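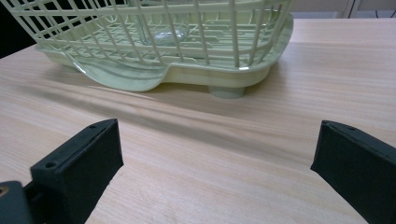

Clastine reconditionne des boîtes de vitesses automatiques et des convertisseurs de couple pour véhicules particuliers et utilitaires légers. L'atelier principal se trouve à Brikcombe, sur 3 000 m² répartis entre la réception, le démontage, le lavage, l'usinage et le banc d'essai. Les petites pièces (clapets, ressorts, billes) sont égouttées au-dessus d'un bac, selon le même principe qu'un égouttoir à vaisselle en plastique vert pâle : un panier ajouré en haut, un plateau plus large en dessous. Les corps hydrauliques passent ensuite à l'air comprimé filtré avant contrôle dimensionnel.

Activité

Le catalogue compte 3 511 références, de la boîte à quatre rapports à convertisseur jusqu'aux transmissions à double embrayage à bain d'huile. Les boîtes manuelles ne sont traitées que pour les utilitaires. Les transmissions à variation continue sont reprises en échange standard uniquement, sans réparation partielle.

Chaque unité est démontée entièrement. Joints, segments, filtres et disques garnis sont remplacés d'office. Les électrovannes sont mesurées une à une et appariées par plage de débit. Les arbres et carters hors tolérance sont réusinés ou mis au rebut.

Essais

Les boîtes remontées passent sur le banc Vusine, développé en interne. Le cycle comprend 102 points de mesure : pressions de ligne, temps de passage, glissement du convertisseur, température d'huile en charge. Le relevé est joint à la pièce et archivé sous son numéro de série.

Filiale et réseau

Kurian, notre filiale logistique, assure la collecte des carcasses et la livraison auprès de 300 garages partenaires. Les carcasses doivent être vidangées, bouchonnées et fixées sur palette. La consigne est remboursée après expertise, sous réserve que le carter ne soit ni fissuré ni soudé.

Informations pratiques

La réception des pièces est ouverte du lundi au vendredi. L'atelier ferme pour inventaire la dernière semaine de décembre ; les commandes passées pendant cette période sont traitées à la reprise.

Page mise à jour le lundi 30 septembre.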